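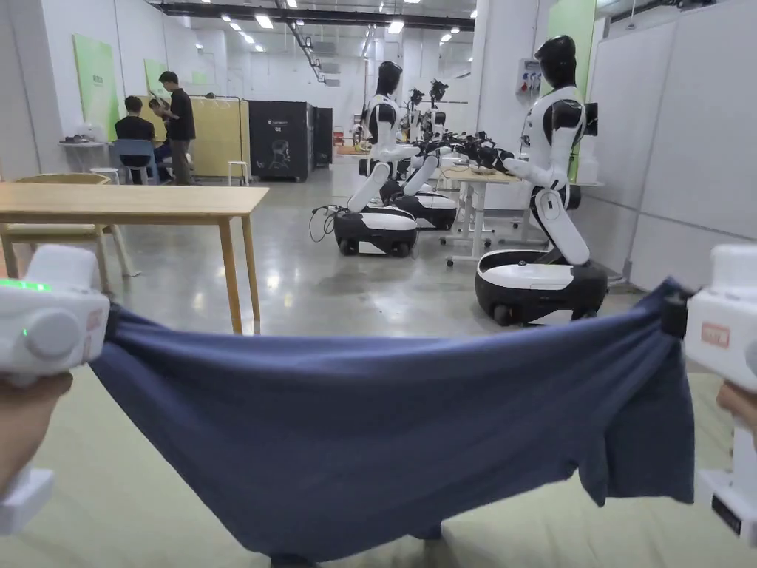
Praktikum Mobile Manipulation, Einheit 6
Störfall Textilplatz: verlorener Griff, unbemerkt weitergelaufene Aufzeichnung

Vorzubereiten: Skript Kapitel 4 (Greiferzustände), Protokollvorlage. Wer in der letzten Einheit gefehlt hat, holt die Sicherheitsunterweisung vorher bei Ekene Haruna nach.

1. Ausgangslage

In der Reihe Plekow werden Faltbewegungen mit zwei handgeführten Greifern vorgemacht und aufgezeichnet. Aus den Aufzeichnungen wird später die Bewegung für die Roboter gelernt. Im Juni lieferte die Reihe 236 Durchgänge. Bei der Durchsicht fielen 11 davon auf: Der Greifer meldete «geschlossen», der Stoff lag aber nicht mehr zwischen den Backen. Verletzt wurde niemand, am Gerät entstand kein Schaden.

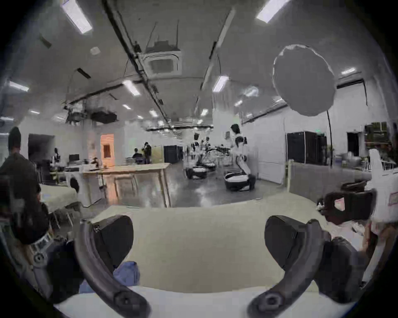 Die Meldung «geschlossen» stammt allein aus der Fingerstellung. Dünner Stoff ändert den Abstand der Backen kaum, ein leerer und ein gefüllter Griff sehen im Signal also fast gleich aus. Der Grenzwert war noch auf Kartonteile eingestellt. Dazu kam die Zeitüberwachung: Sie prüfte erst nach 2000 ms, ob sich die Fingerstellung verändert hatte. In dieser Zeit ist eine Faltbewegung schon halb vorbei.

2. Ablauf bei Griffverlust

a) Bewegung anhalten, Greifer nicht nachfassen lassen.
b) Marke «Verlust» setzen, Uhrzeit ins Protokoll.
c) Backen öffnen, Stoff von Hand zurücklegen. Finger bleiben dabei außerhalb der Backen, auch wenn die Software «frei» anzeigt.
d) Durchgang verwerfen. Nachträgliches Zusammenschneiden ist nicht zulässig.
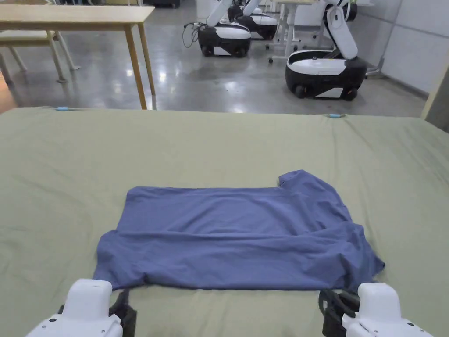

3. Fehlerbild und Ursache

Verloren ging der Stoff fast immer beim Anheben einer einlagigen Ecke. Mehrlagige Stellen halten besser, verfälschen aber die Messung in die andere Richtung. Der neue Grenzwert muss deshalb an beiden Fällen geprüft werden. Die Überwachungszeit steht jetzt auf 300 ms. Kürzere Werte lösten im Versuch Fehlalarme aus.
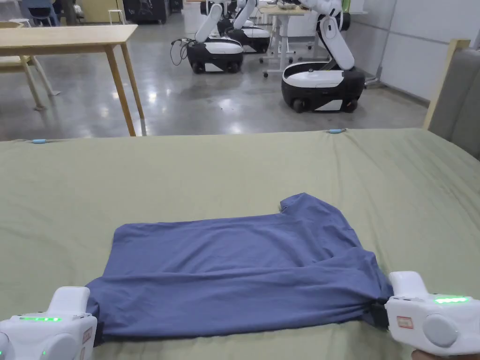

Für die Prüfung des Grenzwerts genügt ein T-Shirt. Entscheidend ist, dass die beiden Seiten unterschiedlich belastet werden: links liegt die obere Backe über der Stoffecke, rechts ist das zusammengeraffte Ende fest eingeklemmt. Beide Signale werden getrennt ausgewertet. Ein Mittelwert über beide Greifer verdeckt den Fehler. Die grünen LEDs leuchten an beiden Geräten und gelten im Protokoll nicht als Nachweis für einen sicheren Griff.

4. Aufgaben

Zeichnen Sie den Signalverlauf für einen leeren, einen einlagigen und einen gerafften Griff in ein gemeinsames Diagramm.
Begründen Sie, warum eine reine Stellungsabfrage nach DIN-gerechter Risikobeurteilung nicht als Schutzfunktion angesetzt werden darf.
Schlagen Sie eine zweite, unabhängige Messgröße vor und nennen Sie deren wichtigste Störquelle.

Abgabe bis 16 Uhr am Tag vor der nächsten Einheit, Ablage im Ordner Treseck.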